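Sorting the shed before Christmas

December 1, 2018

I have been putting off the shed since April. It is not a big shed, but it has had to hold everything that came out of the spare room when we repainted, plus the camping gear, plus two households' worth of paint tins. By last month you could open the door and reach the mower and that was it.

I took some days off and did it properly. These are my notes, mostly so I remember where I put things.

Getting it all out

Everything went onto the lawn on an old tarp. I made four heaps: keep, tip, give away and don't know. The don't know heap was the largest by lunchtime, so I made a rule that anything still in it when the light went would go to the tip. I broke the rule for a box of brass hinges and a bag of tent poles that may or may not belong to a tent we still own.

The paint was the worst of it. Half the tins had skinned over and the labels had gone brown. I kept the fence stain and one tin of the hallway colour and drove the rest to the council drop-off, where they take household quantities for free.

Shelves

I had looked at the Deraleck steel units, which come flat and go together with a rubber mallet. They were $175 each and I wanted two. In the end I bought one and reused the timber shelf that was already on the back wall, after moving it up so the esky fits underneath. The steel unit took me a good hour and a half. The instructions have the feet going on last, but it is much easier to put them on first.

The posts are a bit sharp on the cut ends. I ran a file over them.

Colours

My one idea for this project was to sort by colour, so that I could send one of the kids out for something and they would come back with the right thing. Yellow for anything to do with the garden, grey for tools, blue for camping. I don't know if it will last past January but it has been useful so far.

The yellow is quite a loud yellow. It has ridges running the length of it, and the stripes look paler or deeper depending on how the light falls. When the glare gets on it the ridges wash out almost completely.
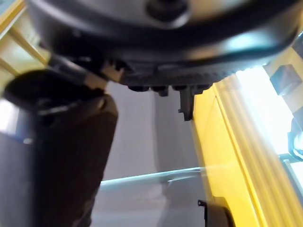

What went where

Garden things are nearest the door. That covers secateurs, gloves, twine, the sprinkler heads and seven half-used packets of fertiliser, which I have tipped into one bucket with a lid. The hose stays outside on its reel.

Tools are at chest height on the steel unit. I went through the screws and threw out anything rusty. The drill bits were in three different places, and I now have two full sets and no 6 mm bit in either.

Camping is up on the timber shelf because we only need it twice a year. The sleeping bags have come inside to the linen cupboard. Mice got into one of them over winter, and I'd sooner not do that again.

Christmas lights are on the bottom shelf at the front for the moment. They can swap with the camping gear once they come down.

What it cost

One shelving unit, a packet of hooks and a roll of labels. I filled the trailer once for the tip and dropped a boot load at the op shop on the way home. They were happy to have the picnic chairs but wouldn't take the car seat, so that is back in the garage.

Still to do

The window needs new putty and there is a gap under the door that lets leaves in. I have a length of rubber strip that should fit it if I trim the end. The power point on the left side wants looking at by an electrician before I plug anything into it.

I also still have the brass hinges. If anyone local is after some, leave a comment and you can pick them up from the front verandah.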